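Notes on the Akpan song cycle, and which pitch to sing it at

I have spent most of the time since February with the five songs Akpan left in manuscript, and a few people have asked for the practical details in one place. Most of this concerns the second and fourth songs, where the two sources disagree.

The first source is the Vitex copy. It is written in ink in a clear hand, with the voice part in treble clef and the piano on two staves below. Bar numbers were added later in pencil and are wrong after the repeat in song two, because whoever added them counted the first-time bar twice. The second source is the Letau set, which gives the voice part only. It has breath marks, which the Vitex copy lacks completely, and it is a whole tone lower.

The transposition matters more than it first seems to. In the Vitex key the fourth song sits on a high G for most of its last page, with the word "river" spread over it. A soprano can do this. A mezzo can do it once. In the Letau key the note is F, and the piano part, moved down to match, puts the left hand below the point where the chords in bars 31 to 34 stay clear. On the upright I use at home they turn to mud. I tried the lower chords with the fifth left out and the problem mostly goes away, but that is my change and has no support in either copy.

Chinyere Etim sang through both versions with me. She preferred the lower key for songs one, two and four, and the upper key for the other two. That breaks the step from song three into song four, where the last bass note of one is supposed to become the first bass note of the next. We put a longer pause there. It is a compromise.

Tempo. The Vitex copy has a metronome mark on song one only, quarter note equals 66. The rest have words: "walking," "slower," "as at first," and for the last one nothing. I take "as at first" to mean 66 again. The recording on the Ukovero label takes it much faster, and the sixteenth notes in the right hand lose their accents as a result.

Accidentals. In song two, bar 12, the Vitex copy has a B natural in the piano against a B flat in the voice. The Letau voice part, allowing for the transposition, agrees with the flat. I think the piano natural is intended, as the same clash comes back in bar 40 with both signs written out. Play it as it stands.

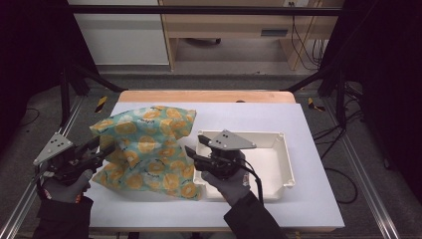
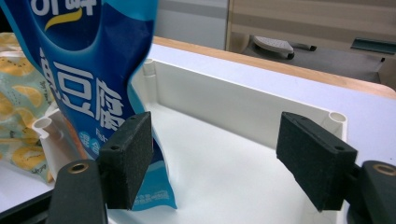
Page last changed: 12 May 2026

Changes in this version: corrected the bar numbers given for song four, and added the paragraph on accidentals. The earlier text said the Letau set had no dynamics. It has two, both in song five, a piano at the start and a hairpin over the final phrase.

Still to do: the word underlay in song three, verse two, where there is one more syllable than there are notes. The Letau copy splits the quarter note into two eighths. The Vitex copy leaves it to the singer.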